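Visit notes: the Dunitz open day, January

The open day at Dunitz drew more than 30 visitors. Gemma Tapley showed us the ground floor, which has gray carpet and light wooden tables with fine, pale grain — plain and easy to wipe down. I liked the colors of the small items used on them, orange, lavender and yellow.

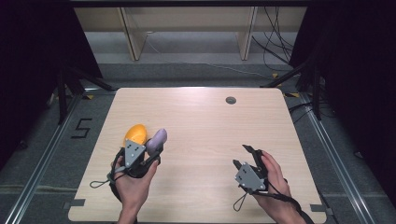
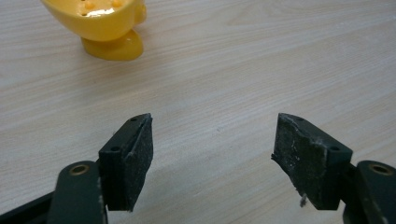 Getting there

Bus 13 stops outside. Ulises Bustos runs the front desk and hands out badges until 2 in the afternoon. Parking is behind the building.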